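Speaker notes: Selling by the door

Start without the first slide. Ask who bought something on the way in this morning, wait for hands, then move on.

Main point for the first five minutes: people in small shops pick from what they can reach while they queue. We looked at till receipts from the Orden store for March, 2245 of them. Drinks and snacks turned up together more often than Tharun expected. Say that the sample is one store and one month.

Don't read the table aloud. Leave it up and let them look.

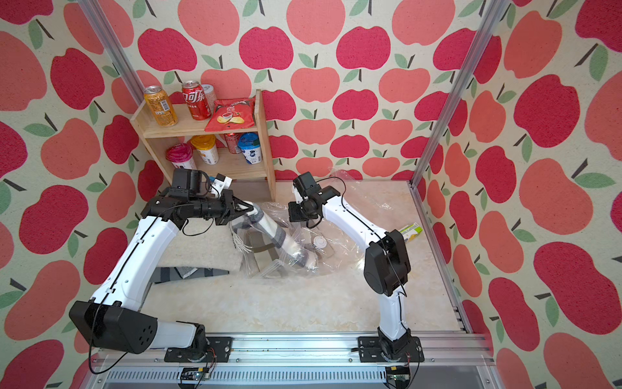
Dedgate Retail Planning Team
Drinks and chips share a shelf. That is the pairing to talk about. Most stores we visit still keep them in separate aisles, usually for delivery reasons. Mention the Tzavaras branch, where Chrysoula Kourkoulas moved both next to the register and kept the old aisle stocked as well. Her manager wanted the aisle gone. They kept it for the summer.

Cost slide: 200 per store for shelving, 3000 if the counter has to move. Leonidas has the breakdown if anyone asks. Skip the Nutska quote, it has expired.

Pause for questions. If the one about theft comes up, say we have no figures yet and pass it to Poul Østergaard.

Last slide is the contact sheet. Handouts are on the table at the back.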